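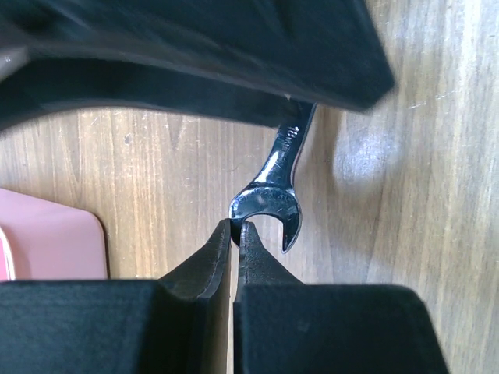
How to write a shared-world role-play post that somebody can reply to

Your character has walked into the tavern at Prarngate. Good. Now stop describing the rain.

Most first posts on a forum game run to 631 words, of which the other player can use 2. The rest is weather, cheekbones and a dead mother. Try this order instead.

1. Read the last post twice. If Hoekstra the ferryman has a broken arm, he can't hand you a lantern with it.

2. Answer what was done or said. One line will do.

3. Do something of your own. Sighing doesn't count, and nor does smirking.

4. Leave a loose end – a question, a dropped purse, a door left open.

5. Cut whatever your partner's character couldn't see or hear. Thoughts are allowed, in small doses.
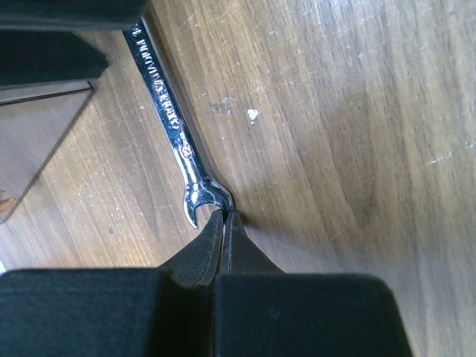
Combination wrench on a wooden tabletop.

A word on length. On the Jutodus board the minimum is 100 words, and I've read posts of 124 that carried a whole sword fight. Match your partner within reason. If they write three paragraphs, don't send eleven.

Never move somebody else's character. "She gasps and falls into his arms" is a sentence for your own people only. Write the attempt, then wait. The waiting may last until November.
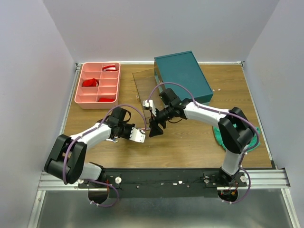
Clurik: I'd put step 4 first. I decide on the loose end before I write anything else, otherwise I reach the bottom of the post and my elf just leans on a wall again.

Fair enough. Swap them round if your elf is a leaner. Keep step 1 where it is, though, and check whose turn it is before you press send.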